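Skeltuswood Shared Workroom
Desk and lamp safety check — brick wall side
Date: 25 Aug 2022
Checked by: Teodora Ionescu
Next check: May

1. Desk surface
Clear of liquids: OK
No sharp edges: OK
Comment: What a difference from last time! The top wipes down beautifully and I couldn't feel a single rough spot along the front edge.

2. Desk lamp
Base steady when nudged: OK
Cord and plug undamaged: OK
Nothing soft touching the shade: OK
Comment: I love this lamp, and it passed everything. Please keep yarn, stuffing and cloth well away from the shade when it's on. The Donero bulbs in the supply drawer are the right ones, so no guessing.

3. Bottles and drinks
Lids closed: OK
Kept away from the lamp: FIX
Comment: Bottles keep ending up right by the lamp. Easy one to put right — slide them to the other end of the desk before you switch on. 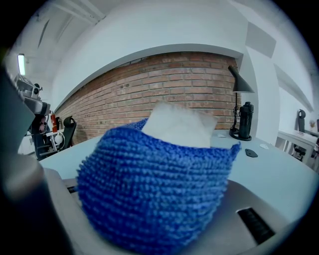
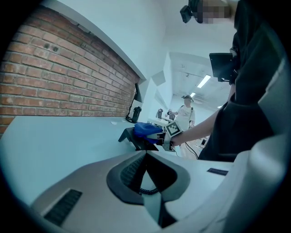

White desk by the brick wall, with the lamp and a black bottle.

4. Small items and scraps
Desk cleared at end of session: FIX
Comment: Paper bits go in the bin, and anything small and hard goes in the Niven tray. It takes 2 minutes and the next group gets a lovely clean start.

5. Knitted pieces and filling
Stored in closed tubs: OK
Loose fluff picked up: OK
Comment: Huge thanks to Lumturie Đorđević, who labeled all 9 tubs by color (the blues are a joy to open now). Unfinished pouches can stay in the top tub overnight, filling and all.

6. Wall and shelf fixings
No loose mortar: OK
Nothing hung from old holes: OK
Comment: Solid all the way along. If you want something put up, ask first — Hodžić did the last repair and they know which bricks will take a screw.

7. Walkway
Clear to the door: OK
Bags under the desk: FIX
Comment: I moved 3 bags to the hooks. There's plenty of room on the hooks, so do use them!

Result: pass, with items 3, 4 and 7 to put right. Initial this sheet when each one is done and leave it in the red folder.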